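Wivport Users List
Home Archive Threads Authors Subscribe Log in
Search this list Enter keywords Go Advanced

Re: Picture freezes when streaming and recording together
April 2024
Posted by Hanane Benmoussa

Ashraf Hegazy wrote:

> I have the Zudia webcam on a desk arm, going into the Wivport
> recorder. Streaming alone is fine. Recording alone is fine. When I
> do both, the picture freezes after 20 minutes and the sound keeps
> going. Restarting the app brings it back. I have already swapped
> the cable. Is it the camera or the software?

I had the same thing with the same camera, and in my case it was the software settings. The recorder opens its own copy of the video feed for the file and a second one for the stream. If the two are set to different sizes, it has to rescale one of them the whole time, and the preview is the first part to stop. 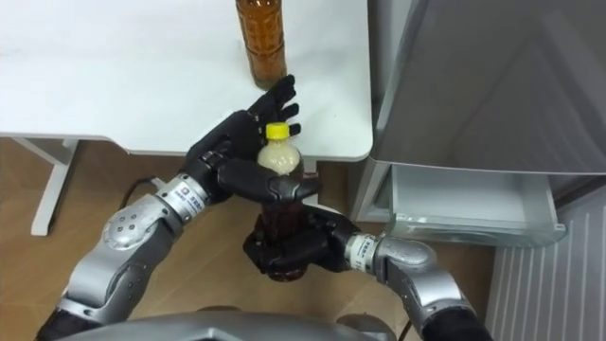
Tea bottle on the white table

Open Settings, then Output, and set both to the same size. Then turn off "Match display." It is on by default and changes the stream size whenever you move the window to another monitor. Close the app fully after that. Closing the window leaves it running in the tray, and the old settings stay loaded.

I also capped the stream bitrate at 2000. Mine had been set to automatic, and it climbed until the upload could not keep up.
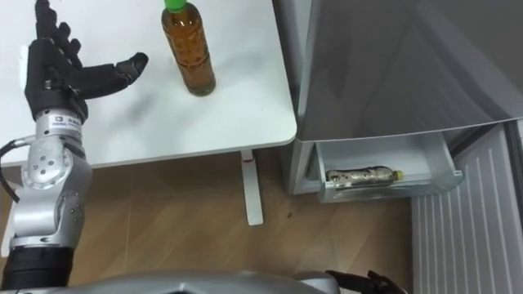
Black hand over the table, bottle nearby

If it still freezes, look at which port the camera is in. I was using an Isaksson hub with 4 ports, with a microphone and a backup drive on it too. Moving the drive to the back of the computer cleared up the last of the dropped frames. The camera can stay on the hub if nothing heavy shares it.

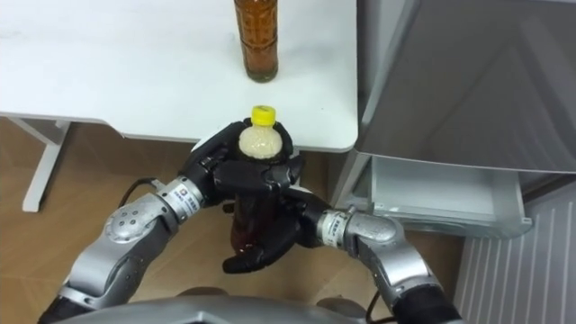

Category: Webcams and capture

Check autofocus while you are in there. The Zudia hunts for focus when something is held close to the lens, and every hunt shows up as a short stutter in the recording. I lock mine before I start.
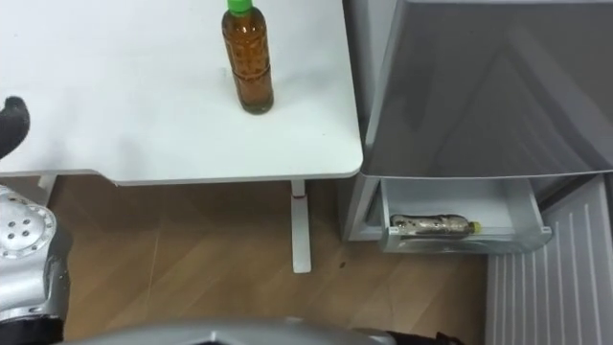

Exposure is the other setting I would fix by hand. On automatic it drifts whenever someone walks past the window, and the recording gets darker and lighter for no good reason. Set it with something pale in view, such as a white tabletop with a bottle of something brown standing on it, and bring it down until the surface has some shading in it. Then leave it alone for the rest of the session.

The Pleltetti plug-in some people use for color will override all of this, so turn it off while you test. I have not tried the version due in May.

If none of it helps, send the log from the recorder folder. Please paste the last part as text, the list strips attachments.

Hanane

Previous in thread Next in thread Reply to list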